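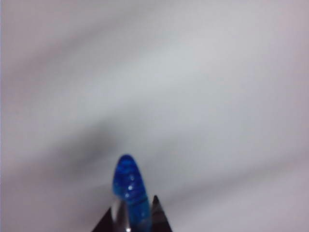 Issue 26

# Ernby small things

Notes and pictures of small objects handled over a white table, kept by the Sivenus project. The pictures come in folders, one folder for each object. The blue piece is see-through in places, with a rounded top and faint ridges across it. Its label is `blue_soft_01`, although I am not certain that it is soft.

## Table and wall

The table is white and the wall behind it is plain grey.
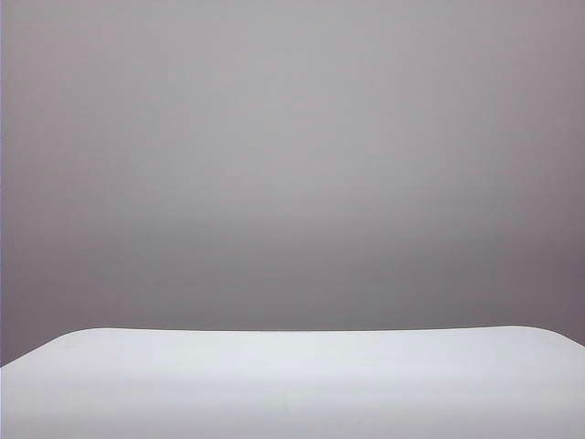
Please keep the folder names as they are, the index file depends on them. There are 1067 entries in the index and 2 of them have no label yet.

## Changes

- Jul 14, 2023: spelling of colours corrected to British form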